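I have finally, finally started on the kitchen drawers, and I'm having a lovely time! It all began in April, when I bought a big white board from Pridari and then realised it wouldn't fit anywhere (225 on the label, which I took to be the width and which was in fact the order number — my own fault). So it lived on top of the bread bin for months, sliding off whenever anybody wanted toast.

My rule for this round is that everything comes out and goes on the grey table before it's allowed back in. I love this bit. You see your own belongings with fresh eyes, and half of them look so cheerful against plain grey that you wonder why you ever kept them in the dark.

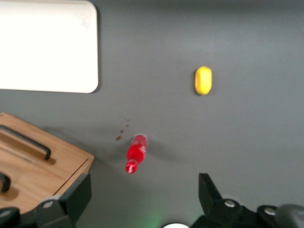 *Words by Anisa Ngui — 7th December*

Red, yellow and white, what a combination! I'm a fool for a bright red bottle, and with the little yellow thing keeping its distance over on the right I could happily paint the whole kitchen to match. My sister says please don't.

The board has won itself a proper home now, upright in the gap beside the oven. The gap is 9 cm and I'd been stuffing carrier bags down it for years. I took out 34 of them! They've gone in the hall cupboard for now, which I know is only moving the problem along.

Bottles are going on the low shelf, lying down, because our shelves are too close together for anything tall. I lined it with a bit of leftover Macedo shelf paper, the green stripe, and it grips nicely. Small yellow things go in the top drawer with the pegs and the birthday candles.

Next up is the spice rack. I've given myself 20 minutes for it and a very large cup of tea, and I already know there are two jars of cumin in there.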